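Keeping Small Parts Under Control

Screws, hinges, picture hooks, spare fuses and odd building blocks all end up in the same drawer sooner or later. Sorting them takes an evening, and keeping them sorted takes a few minutes a month.

Empty the drawer on to an old towel. A towel stops round things rolling off the table and can be gathered up by the corners if you have to clear away for a meal. Pick out the rubbish first: bent nails, dead batteries, keys that fit nothing in the house. Batteries should go to a collection point and not in the bin.

Sort by job before you sort by size. Put everything for hanging pictures together, then everything for plumbing, then electrical bits. Wood screws can be split further by length if you have a lot of them. We keep 40 mm screws apart from the rest as they are used for nearly everything in the shed at Ulthorpe, and a tub of 400 lasts well over a year.

Shallow trays are better than deep tins for anything you use often. You can see what is there and pick out one piece without tipping out the lot. Trays with low sides also stack inside a cupboard if you lay a sheet of stiff card between them. Use one colour for each job and you will not need many labels.
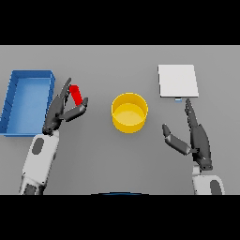

A low-sided blue tray and a small red block.

Jars are still the best thing for nails. Wash them in hot soapy water, dry them overnight with the lids off, and drop in a few grains of dry rice to take up any damp. To remove an old paper label, soak the jar, scrape off what you can, and rub the rest with a little cooking oil on kitchen paper. Wash again afterwards.

Write on masking tape, not on the container. Pencil does not fade and the tape peels off cleanly if you change it within a year or so. After that it goes brittle and you will need the cooking oil again.

Line wooden drawers with offcuts of vinyl flooring. Cut the piece 9 mm short on each side, or it will ride up at the corners. Ribbed shelf liner is softer but holds sawdust.

Rusty screws are rarely worth saving. Brass ones are. Leave them in white vinegar with a spoonful of salt for ten minutes, rinse well, and dry them on a warm radiator.

Keep one small pot for things you cannot identify. Go through it every June and throw out whatever you still cannot name. Anything with a part number on it should be kept with the instructions for the appliance, in the same envelope.

Small screws and button batteries must be stored out of reach of children, preferably behind a catch.

Page last updated 25/10/2018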